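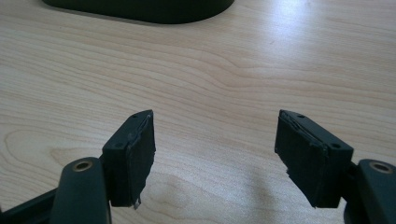

Two-finger hand gripper over a wooden bench top. The pads show wear along the edges.

Products > Handling > Grippers > Jeltier hand gripper

The Jeltier is a two-finger gripper for light sorting and packing work. It can be held in the hand or fitted to the Jeltier bench arm, and the fingers are the same for both. Staff show the job by hand first, and the arm then takes over the repeat moves.

Fingers and pads
Rounded dark grey arms, each with a brass-coloured insert and a black pad block. The inner faces are covered with a dark friction layer. This layer is a wearing part – change it when the edges lift or fray. Pad sets come in packs of 5.

In use at Prelley
Prelley moved its small parts benches over to the Jeltier in June. Packers there used to pick every part by hand for the whole shift. They now set up the trays, teach new parts and check finished boxes. Cadi Hughes, bench lead, reports fewer sore wrists, though the first weeks were slow and people needed time away from the line to learn. No posts were cut. Two packers have moved to setting up full time, at a higher grade.

Training
Emrys Morris runs a one-day course at our Cundville site for up to six people. Please send the people who will use the gripper as well as their supervisor.

Prices
Hand gripper, with one pad set: £2,292
Hand gripper, with one pad set and wall holder: £2,379
Spare pads, pack of 5: £100

For orders and spare parts, ask for Catrin Watkins in the sales office.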